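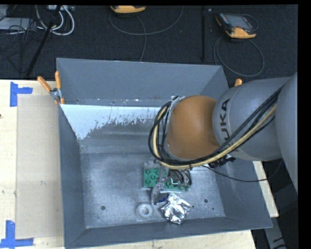
The Gray Bin, Full of Scrap

Posted Jul 15, 2018

Hi again from the Jullance workshop! June got away from me completely, and I still can't find the right cable (yes, I own 16 of them, and none fit).

Scrap in the big metal bin
A green board sitting on the scuffed bottom, with a tangle of black wires over its right side. I love those dark-rimmed round bits at the left end. The crumpled silver foil nearby is the kind of thing I keep finding in my pockets at home, and there's a small dark blue something tucked up against it that I would have dropped straight into the odds and ends jar.

The sorting rules, for anyone who asked after the Careck swap day: boards go in one tub, wire in another, and foil gets flattened and saved up until there's enough to be worth the drive. Anything with a battery stays out of the tubs entirely, please!! We had 46 pounds of mixed stuff go over to Jitaru last time and they sent back 3 bags because people had left coin cells in.

Still to come: the shelf of old radios, the drawer of knobs (my favorite, I could do a whole page on knobs), and the Skarko cabinet with its tiny labeled trays. I started relabeling those trays back in June and got as far as the resistors.

If you have spare lidded tubs, the shallow sort, bring them by. We never have enough, and the shoeboxes are giving up on us.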